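Moving our trail map to new software

Since July I am helping Merle Ruawai to move the walking trails of Cáceres from an old desktop program into Graline. We have 1351 trail segments, and 566 of them had no start measure at all. I corrected most of them in the evenings, at the small table, with tea.

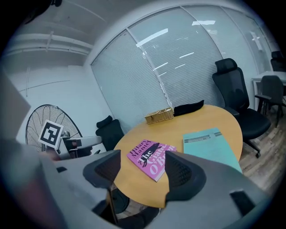 My reading this month: The Giant, O'Brien by Hilary Mantel.

The most difficult part was the projection. The old file did not say which one it used, so I tried three until the river was in the correct place. After this, Graline still refused the layer, because two field names were too long. I made them shorter and the import finished.

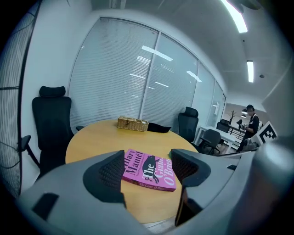

What is still open

The bridges are a separate layer and I did not touch it yet. Merle wants the names in two languages. If you know how Graline keeps accents when it exports, please write me a comment.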